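4.2 How applicants sort their own evidence

I should say up front that I came to this part of the study with a bias. I spent years helping people put together skilled worker and family visa files before I ever wrote a paper, and I've always reckoned the covering letter gets far too much attention (mine included!). So when Romain Lacroix and I coded the 353 files from the Clenero clinic, I asked him to ignore the letters and look only at how the supporting papers were grouped.
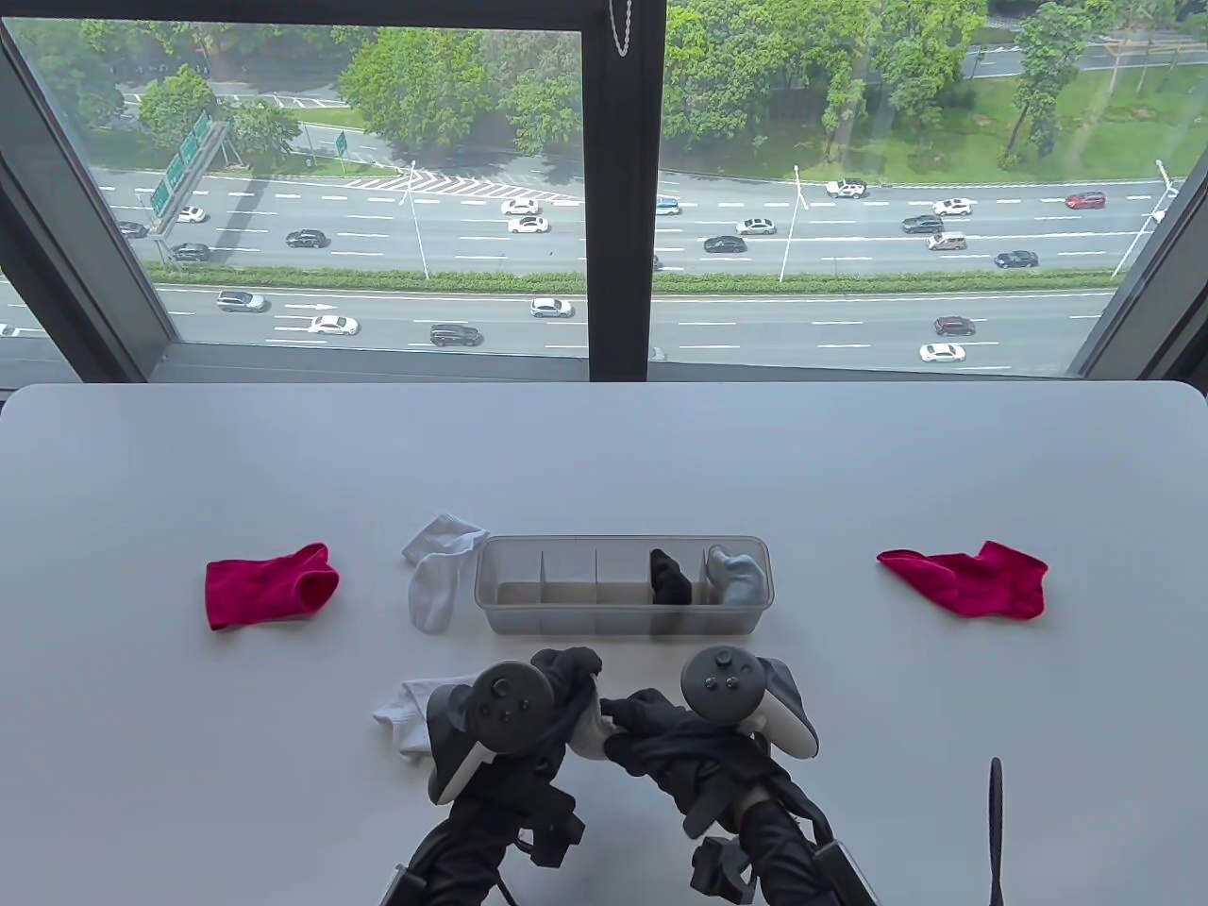

Our coding scheme has 4 headings: identity, relationship, money and residence. Wenjie Cheng, who second-coded 100 of the files, kept running into papers that belonged under two of them, a joint lease being the classic. I ended up explaining our rule to her with the plastic organiser in Figure 3, the one with thin dividers and a white sock leaning against its end: a paper goes in one compartment or it stays on the table, and we record it as unplaced. She thought that was harsh on leases, and I've come round to her view a bit.

Figure 3. Divided organiser and socks on a white table.

Partner files had the most unplaced papers, which surprised Romain more than it did me. Couples tend to send everything, in whatever order the drawer gave it up, and the lease sits behind the birthday cards.

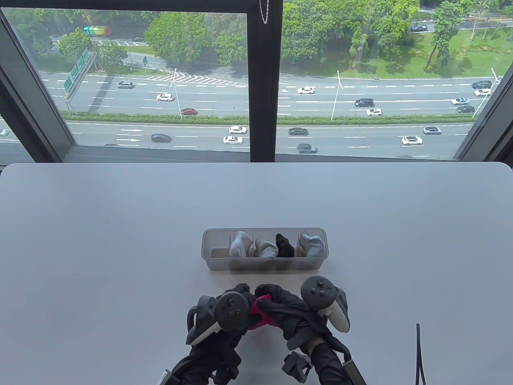 We then went back to 25 of the partner files and recoded them with double placement allowed. Most of the leases found a home under both relationship and residence, and the bank letters mostly stayed put under money. I've kept the single-placement figures in the main table so they line up with the February pilot, and the recoded set is in the appendix.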